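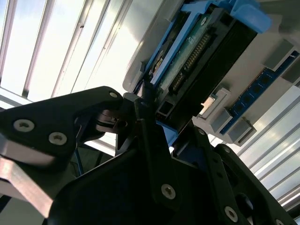
Wrist view at the drive caddy. Blue plastic, green board, gold pins along one edge.

Thread on what we changed in the Wendale perception stack this month. Mostly small stuff.

The old pose estimator fit one box to the drive and caddy together. Fine from far away, bad up close, when the fingers cover half of what the model wants to see. We now fit the caddy first and get the drive pose from it.

Second change: a finger mask. The planner already knows the joint angles, so we render the gripper into the wrist view and drop those pixels before matching. It costs 4 ms per frame.

Leidy Betancur wrote the renderer in March and it sat in a branch until last week. Should have merged it sooner.

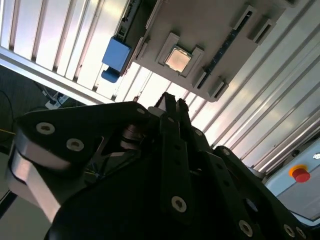 Same wrist, at the chip socket. Fingertips just under the tray edge.

The chip is harder. Its top is smooth and shiny, so depth on it is mostly noise. We stopped using it and fit the raised edges of the socket instead - four corners, one plane.

Replayed 3,348 logged frames through both versions. The old one lost the pose on 459 of them. Still going through the new one's misses by hand, so no number for that yet.

Next is the planner. It replans every 200 ms even when the pose hasn't moved, and I'd like it to stop doing that.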